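Mise en place d'une partie de Vekgate (livret du maître de jeu, section 2)

Je vous explique comment je prépare la table chez moi, parce que le livret d'origine est assez avare là-dessus. Comptez une bonne demi-heure la première fois, beaucoup moins ensuite !

1. Triez les cartes Frontière et mettez de côté celles qui portent le sceau de Torine. Elles ne servent que dans la campagne longue.
2. Chaque joueur choisit une bande et prend 36 points de recrutement (je bloque les sorciers au premier scénario, ils sont vraiment trop forts).
3. Placez le fort Wainwright au centre, porte vers le nord.

Note : si vous jouez à deux, retirez aussi les mercenaires d'Emeck. 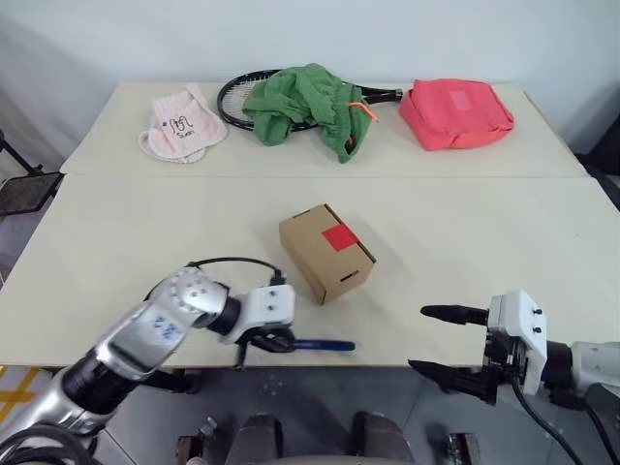 Serviette rose pâle et raquette de tennis noire, sur la table du fond.

4. Mélangez la pioche Événements, puis glissez la carte Novembre tout en dessous. Quand elle sort, la partie s'arrête à la fin du tour.
5. Donnez 700 pièces au camp du gouverneur - les assaillants commencent sans rien, et c'est voulu.

Attention : ne lisez pas le paragraphe 647 à voix haute avant l'assaut. Je l'ai fait avec Natalie Horrocks à ma table, elle a deviné le traître tout de suite et j'ai dû improviser tout le dernier acte...

6. Le joueur qui tient le fort commence. Passez à la section suivante pour les déplacements.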